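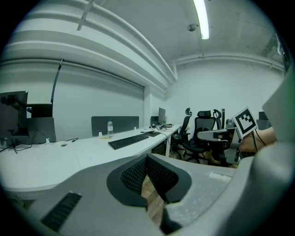

Keeping a Pair of Hand-Held Grippers Happy: Bench Tips

I love looking after these things! Two gray gripper bodies, a long desk, a handful of cheap supplies, and you can keep a pair working nicely for ages. What follows is the routine I've settled into on our Belemau set. Yours may have different screws and a different cable, but the habits carry over pretty well.

Clear a landing strip first

Push the keyboard and mouse back and give yourself a clean stretch of desktop about as long as your arm. Put the water bottle somewhere else, too (the floor by the wall is fine). I lay down a light-colored dish towel so small screws don't roll, and it shows up the black ones beautifully.

Unplug before you open anything. If the cable has a latch, press the latch and pull on the plug, never on the wire.

Dust the vents and mesh

Any slotted vent on the housing collects fluff between its ridges, and mesh is even worse. A soft makeup brush is perfect! Go along the slots, tilt the body so the dust falls out, then go along them again. Old toothbrushes are too stiff for mesh and leave it fuzzy.

Skip the canned air unless you can keep it well back. Up close it drives the dust further in, and then you have to take the shell off to get at it.

Wipe the shell

Matte gray plastic shows every fingerprint. A microfiber cloth, barely damp, with one drop of dish soap takes care of it. Stay away from window cleaner, and don't rub hard in one spot or you'll polish a shiny patch that never goes matte again. I have one of those on the left body from my first July with the set. It still catches the light.

The marker square

The black-and-white square on top needs the gentlest touch of anything on the gripper. Dry cloth only, and dab. Ink lifts faster than you'd think, and one scratched corner can make tracking jumpy all afternoon.

Printing a new one?

- Use matte paper. Glossy glares under a fluorescent tube.
- Measure the finished print with a ruler and compare it with the size in your settings. Printers love to shrink things to fit the page.
- Leave the white border on. It's part of the marker.
- Stick it down from the center outward, using the edge of an old library card.
- Check which way up the old one was before you peel it. (Pencil a tiny arrow on the mount. Trust me on this!)

Give the cable some slack

Most of our trouble comes from the cable, right where it leaves the body. Hold the gripper the way you would when working and bend your wrist as far as it goes each way. If the cable pulls tight at any point, it needs more slack. I leave a loop 14 centimeters long at the wrist, held with a soft hook-and-loop strap. Zip ties bite in.

Back at the desk, run each cable on its own route and tag both ends. Masking tape flags work great. A tangle at the end of a desk will grow all by itself if you let it, so I pull ours apart whenever I'm down there anyway.

Fingers and pads

Open and close the fingers slowly by hand with the power off. You're feeling for grit, a click, or a spot where they hang up. If they drag, brush out the slide and try again before reaching for grease. When you do need some, a dab the size of a sesame seed is plenty. I use Flarine dry grease, which stays put and doesn't creep onto the fingertips.

Worn fingertip pads get slick. Wash them with soapy water, let them dry completely, and try picking up a pencil. If the pencil slips out, swap the pads, both at once so they wear evenly.

Screws: snug, then stop

Screws going into plastic want a short driver and two fingers on the handle. Turn backward first until you feel the thread drop into place, then forward. So satisfying, and it saves stripped holes.

Keep a log

I write down every cleaning on an index card in the parts drawer. The current set has done over 2,000 grabs on one pair of pads, and I only know that from the card! Jot the date, what you cleaned, and anything that felt odd, even if it went away.

Putting them away

Fingers open, cable in a loose coil beside the body, marker side up with nothing resting on it. A padded lunch bag holds one gripper nicely. Two in the same bag will knock together.

Posted Mar 17, 2023

More bench tips
Taming Cables Under a Long Desk
Which Brushes Are Worth Keeping
Sorting Small Screws With a Muffin Tin
Quieting a Squeaky Office Chair
Hou Parts Drawers, One Year In

Bastov Bench Notes | Contact | Copyright 2023 | Back to top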